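Chapter 4
Meetings and the Written Record
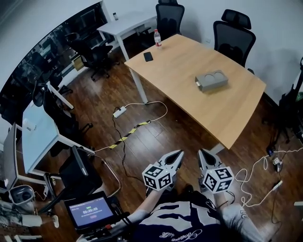
Most office decisions are made in conversation, and most are remembered from a written note. The two often differ. This chapter covers how minutes are taken, who approves them, and how long they should be kept.

Minutes are a record of what was decided. They list who attended, the items discussed, the decisions reached, and the person responsible for each task. They do not need to repeat every remark. A new clerk usually writes too much, and the reader then has to hunt for the one line that matters.

Consider the case of Shenoy, a packaging supplier with 261 employees. In November the purchasing group agreed to change the carton size used for one customer. Divya Salian, who ran the meeting, understood that the change would apply to new orders. Cletus Nakamura, in the warehouse, understood that it applied to orders already booked. The minutes said only "carton change agreed." By the time the difference came to light, 2,849 cartons had been packed in the wrong size.

A better entry would have named the customer, the start date, and the person who would tell the warehouse – one sentence in all.

Section 4.1 describes the parts of a standard set of minutes. Section 4.2 deals with corrections, which are made at the next meeting and never by changing the approved copy. The exercises at the end of the chapter use the Shenoy case again, so keep your notes.

Key terms: agenda, action item, quorum, approved minutes, retention period

Last updated: November

Contact the publisher | Copyright Brultero | Back to top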